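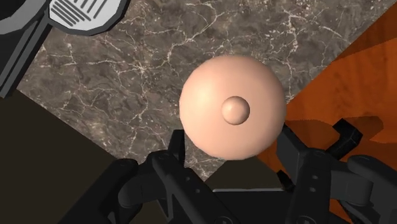

Imprimir | Enviar por correo electrónico

Plirkora abre en febrero su segundo taller de cocina, y esta vez me toca a mí contarlo

Me llamo Britt-Marie Engström, llevo la cocina de Plirkora desde que éramos dos personas y una olla prestada, y me han pedido que escriba yo la nota de prensa. ¡Pues allá voy! En febrero abrimos un taller nuevo en el barrio de Clellum, al lado del mercado viejo, con entrada por la calle del lavadero (la puerta verde, no la del garaje, que por ahí no se entra).

Quien nos conozca de Torneck ya sabe de qué va esto: cursos cortos de cocina casera para gente que llega cansada del trabajo y no quiere cenar otra vez lo mismo. Caldos, legumbres, pescado al horno, pan sin complicaciones. En Clellum seguimos igual, pero con más sitio y con un horno que por fin calienta por los dos lados, cosa que en Torneck llevamos años pidiendo.

Cada curso dura 3 tardes y tiene 30 plazas. Las clases son los jueves a las siete, y al acabar nos sentamos todos a cenar lo que haya salido, bien o regular. Yo doy los caldos y las legumbres. Del pan se ocupa Sverre Fagerlund, que viene del obrador Løken y que lleva meses peleándose conmigo por la cantidad de sal. Él dice: «La masa pide menos de lo que tú crees, Britt-Marie». Yo sigo pensando que se queda corto, así que en la primera tarde haremos el mismo pan con las dos recetas y que cada cual decida. 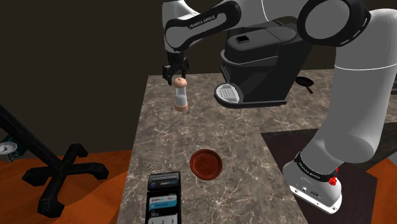 Y ya que hablo de la sal, ese va a ser el hilo del primer curso: cuándo se echa, cuánta y por qué unas lentejas que estaban sosas a las ocho están perfectas al día siguiente. También habrá un rato para la pimienta, que casi todos compramos molida y guardamos hasta que sabe a polvo. Molerla en el momento cambia muchísimo una crema de calabaza, de verdad, probadlo en casa aunque no vengáis.

No hace falta saber cocinar ni traer nada, solo un delantal si le tenéis cariño al vuestro. Los ingredientes van incluidos y avisadnos al reservar si hay alergias, por favor, que luego andamos cambiando el menú a última hora. Las plazas se piden en el mostrador de Torneck o en la propia puerta de Clellum, por las mañanas. A la prensa local la esperamos el jueves de la apertura, desde las seis, con sopa para quien venga con hambre (y con libreta, claro).

Imprimir esta página | Enviar a un amigo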